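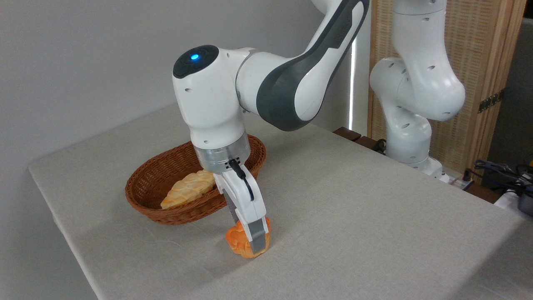
Unit 4: Delegation in a school district

Print | E-mail

A school board holds its powers as a body. A single member has no authority outside a properly called meeting, whatever the member's experience or length of service. The board may delegate work to the superintendent, to a standing panel or to a principal, and most boards do, but it remains answerable for the result. Delegation is easiest to study in small purchases. Take the bread for a school lunch: one loaf in a woven basket and a small roll beside it are minor items, yet the authority to buy them passes from the board to the superintendent, from there to the food service office, and finally to a kitchen manager with a spending limit.

4.1 The written schedule

Delegated powers should be listed in one document, called here the schedule. Each entry states the power, the holder, the limit and the reporting duty. In the Terelport district the schedule runs to two pages and is readopted every January. Purchases under $200 are approved at the school. Purchases from $200 to $4,000 go to the superintendent. Anything higher returns to the board.

4.2 Powers usually kept by the board

Adoption of the budget
Appointment and removal of the superintendent
School closures and boundary changes
Sale of land or buildings

State law may add to this list. Check the statute before drafting.

4.3 Common faults

The Gestum schedule gave two officers the same power over bus contracts, with no rule for disagreement. The Delludar schedule named a post that had been abolished, so the power had no holder for nearly 180 days. In both districts the minutes showed readoption without changes.

4.4 Reading and written work

Read Arabzadeh, chapter 2, on limits and reporting. Compare the Terelport and Gestum schedules and mark any entry that lacks a limit. Written answers are due 18th July.

Print | E-mail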